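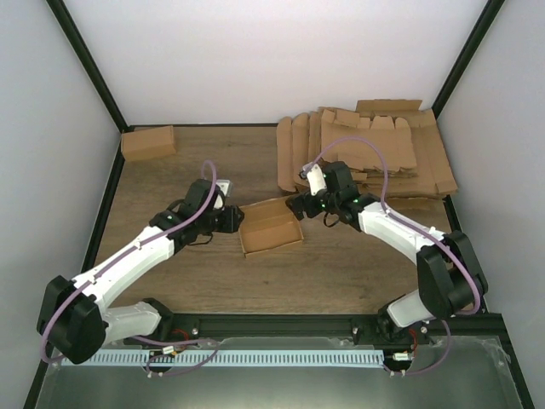 Flotcombe robotics club sets October date for box-folding contest

Tue 6 August - The Flotcombe High robotics club will hold its first box-folding contest in October, up against teams from Kidlow and Saengthong Tech. Entry is free. Twelve students on the home team so far, room for 3 more.

Rules went out to teams last night. Each team gets 32 minutes with a two-arm setup and a pile of flat blanks. Closed boxes score full marks, open trays score half, torn ones nothing. No hands in the cell once the clock starts. Practice runs are in the Koller building, after the summer math classes let out.
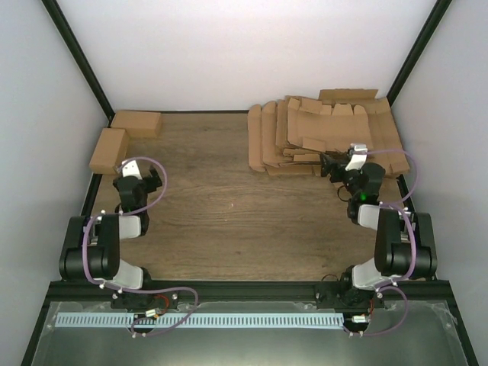
Biggest worry for the club right now is cardboard. Members have gone through over 459 blanks since school let out and the budget line for it is pretty much gone. Flat pieces get stacked at the back right of the cell, finished boxes go back left, where two closed ones are lying, and the middle is kept clear for folding. Stores in town with spare flat boxes can drop them at the school office, any size up to a shoebox. Clean ones only plese.

Bus times for visiting teams to folow.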